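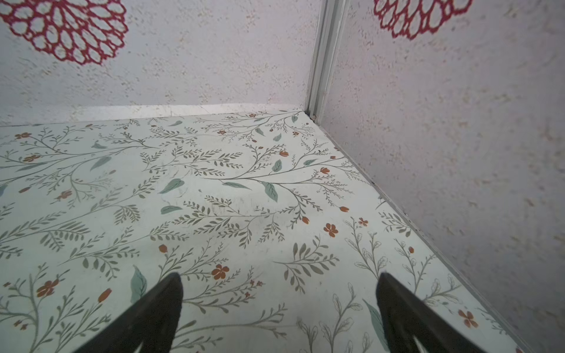
Fig. 1. Botanical print floor, white textured walls and the red flower motifs.

Voicemail on a Budget: Switching a Student Helpline from an Old Desk Phone to an App
Project report, Mobile Communication Tools
Group members: Nyokabi Sang, Guangming Jin, Dirceu Trindade
Supervisor: Dzifa Bonsu
Submitted Thursday, April 4, 2024

How we got into this

I should say up front that I hate voicemail. I have 32 unheard messages on my own phone as I write this and most of them are my aunt. So when Dzifa put the list of project topics up and the only one left by the time we got there was "voicemail handling for a small organization," I wasn't exactly thrilled. Guangming was, for some reason. Dirceu said he'd do anything that didn't involve a survey (there ended up being a survey, sorry Dirceu).

The organization is the Kimel tenant helpline. Students and other renters call it when they've got a question about a lease or a deposit, somebody calls back, and that's pretty much the whole service. It's run by Brian Mosoti and a handful of people who work on it in the evenings. Up to now everything went to one desk phone with a built-in answering machine. If you wanted to check messages you had to go to the office, press the button, and write things down on a pad.

Brian had two complaints. Messages sat there all weekend, and the machine filled up at 100 messages and then just beeped at people. He wanted to know if an Android app could do the job, on the two cheap phones they already owned, without paying much for it.

What we set out to do

We agreed on this with Brian at the first meeting:

1. Compare a few ways of getting voicemail onto an Android phone where more than one person can see it.
2. Find out how good the automatic transcripts are, because nobody wants to listen to a four-minute message about a boiler if they can read it.
3. Set one of them up and leave it running through the rest of the term.

Guangming also wanted to build his own app. We talked him down.

The options

We looked at three. The first was the plain carrier voicemail that came with the SIM card. It's free, it works, and you dial in to hear your messages the way people did when I was five. There was no transcript on the plan Kimel had and only the phone with that SIM could get to it, so it was never going to win, but we kept it in as the baseline.

The second was Kullo. You forward your unanswered calls to a number Kullo gives you and the messages show up in the app as a list, with text underneath. Up to five people can log in on the small plan. Setup took us one afternoon, and most of that went on the forwarding codes. You type a string of stars and numbers into the dialer and hope. I got it wrong twice and sent every single call straight to voicemail, including the ones Brian was sitting right there waiting to answer.

The third was Stirkska, which does a lot more. You get a shared inbox, tags, notes on each caller, and you can assign a message to a person. It looked great on my phone. On the helpline's older phone it took forever to open and twice it closed itself while I was listening to a message. I really wanted to like this one! Dirceu tried it on a third phone of his own and had no trouble, so I think it comes down to memory, but we were supposed to work with the phones Kimel had.

Testing the transcripts

This was the fun part. We wrote a set of scripts that sounded like real helpline calls and read them into the phone ourselves, in different places and with different accents. Dirceu's Brazilian accent, Guangming's very fast English, my Kenyan one, and Dzifa did a few as well when she had a spare minute in the hallway. Nothing in the test was a real caller's message. Brian was very firm on that, and so was the ethics form.

Altogether the scripts came to 2457 words. We ran the full set through Kullo and Stirkska and then sat down and marked every wrong word by hand with a highlighter. I don't recommend doing this in one evening.

Kullo got 349 words wrong. We didn't finish the count for Stirkska, because two of the recordings were lost when the app closed and we only noticed after the trial had run out. I could make a guess from the part we did mark, but Dzifa told us to leave guesses out of the results, so I'll just say that on the messages we had for both, neither one was clearly ahead.

What mattered more was which words went wrong. Small words like "the" and "and" got dropped all over the place and it didn't hurt anything. Names were terrible. Guangming's test caller was called Lyimo and came out as "the email," "Leo" and, once, "lemon." Street names were nearly as bad. Phone numbers did much better than I expected as long as the person didn't rush, and since the caller's number is saved anyway, a wrong digit in the text isn't a disaster.

Background noise did what you'd think. The messages I recorded at the bus stop were close to useless. The ones Dirceu recorded in his kitchen with the fan on were fine – he was holding the phone right up to his mouth though, and we should have controlled for that. Next time I'd put the distance in the plan and measure it.

The greeting

We didn't plan to look at the greeting at all. Brian's old one went on for almost a minute and explained the history of the helpline. During testing we noticed that our own pretend messages got messier after we'd listened to it, because you forget what you wanted to say. So we wrote a new one:

"Hi, you've reached the Kimel tenant helpline. Please say your name slowly, spell your last name if you can, and tell us your question in a sentence or two. We'll call you back."

The "spell your last name" part was Dirceu's idea and it helped a lot with the transcripts. With spelling, Lyimo came out as L Y I M O on every try but one. I've started asking my aunt to do it.

The survey

It was a tiny survey. We gave the people who answer messages a one-page form after they'd used Kullo for two weeks. Everybody who filled it in said they checked messages more often than before, mostly from home. Two of them said they'd read the transcript and then listened anyway, since they didn't trust it. One wrote "too many notifications" and underlined it, so we turned off the repeat alerts and set quiet hours overnight.

I know you can't draw much from a form that size. It did change how we set things up, so I've kept it in.

Problems we ran into

The forwarding codes, as mentioned. They also reset when somebody took the SIM out, which we found out when the helpline went silent for a whole day. There's now a sticker on the back of the phone with the code on it.

Battery settings were the other big one. Android kept putting Kullo to sleep to save power, so messages arrived in a bunch when you unlocked the screen. You have to go into the settings for the app and change battery use to unrestricted. On one of the phones that option was in a different menu under a different name and it took Guangming most of a lunch break to find it.

Privacy came up late and should have come up early. Messages have people's names, addresses and sometimes pretty personal stuff in them. We put a screen lock on both phones, gave each person their own login, and Kullo is set to delete anything older than 30 days. Brian wants to look at that again in August when the plan renews.

What we recommended

Kullo, on the small plan, with the new greeting. Treat the transcript as a way of deciding who to call first, and listen to the recording before you call. If Kimel ever gets newer phones then Stirkska is worth another try, because the notes and assigning would save them the paper pad, which they are still using by the way.

What I'd do differently

Start the transcript test sooner. Export every recording the same day. Ask about privacy in the first meeting. I'd also want more voices – four people reading scripts isn't a lot, and we're all under 40 and talk to our phones all day. Plenty of the helpline's callers are older and leave long, wandering messages, and our scripts were too tidy to show how the app copes with those.

Who did what

Guangming did the phone setup and most of the settings work. Dirceu wrote the scripts and ran the survey. I did the meetings with Brian, the highlighter counting (with help) and this write-up. The marked-up scripts and the blank survey form are in the appendix folder.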